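How to hang a rail and basket behind a small work table

Pravesh Le Roux, 26/02/2024

I've wanted a rail behind my bench for ages, and in January I finally put one up. I love it!

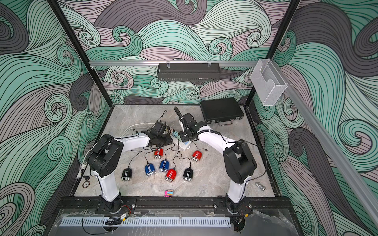
A rail gets the small stuff off the surface and up where you can grab it, and the whole job took me one afternoon (including a fair bit of standing back and admiring). If you've got a wall and a drill, you can do this.

What you'll need

A length of aluminium rail, cut to fit your back wall
Clips that suit the rail
A long, shallow basket - perforated metal is my favourite
A clear, open-topped box for one end
Spirit level, pencil, drill and wall plugs

Step 1. Pick your height
Sit the basket on the table against the wall and mark where its top edge comes to. Add 5 centimetres and put the rail there. Mine is low, just above table height, and I'd go low every time. You hardly have to lift your elbow to reach in!

Step 2. Mark it level
Draw a light pencil line right across. Patterned walls are gorgeous (big swirls of mint, charcoal and pink make me happy every single day) but they'll fool your eye badly, so trust the level.

Step 3. Fix the rail
Drill a hole near each end, then one every 30 centimetres between. Push the plugs in, start all the screws loosely, check the level again and tighten up.

Step 4. Hang the basket
Two clips will do for light things such as pens, tape and cable ties. Space them well apart so the basket doesn't tip when you load one end. Anything heavy belongs in a drawer.

Step 5. Add the clear box
I like it at the right-hand end, near the corner. Spare screws and other fiddly bits go in there, and you can see when you're running low - brilliant.

Give the table a wipe once you've finished drilling. Dust gets everywhere, and it really shows on a pale marble-look top like mine.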